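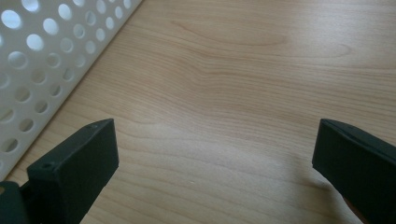
Sampaio opens second repair shop for household furniture in Sendungate

Sendungate, Fri 12 June — Sampaio, the family company for furniture repair and surface finishing, opens today its second shop in the old Rillel building near the river. The new shop has 200 square meters of working space and will employ 15 people, among them four apprentices.

Customers can bring tables, chairs, cabinets and shelves for repair, cleaning or new finishing. Small jobs, such as a loose chair leg or a scratch in a table top, are done while the customer waits. For larger pieces the shop offers pickup inside the city limits for a fixed price of 60 euros, and the return trip is included.

"In our first shop the waiting list has become too long, and we did not want to send people away," says Heikki Huttunen, managing director of Sampaio. "Last year we repaired 244 dining tables only. Many of them were good tables with one bad corner."

The opening is made possible together with Nandier, a supplier of oils and waxes, which will also hold evening courses on the upper floor. The courses start in September and are open to beginners. Participants learn how to clean, sand and oil a surface at home, and they may bring one small piece of their own. Registration is possible at the front desk from next week.

The shop is open Monday to Saturday. The first shop stays open with the same hours and the same team — orders already placed there are not moved.

Press contact: Sampaio, Office Sendungate, Rillel building, ground floor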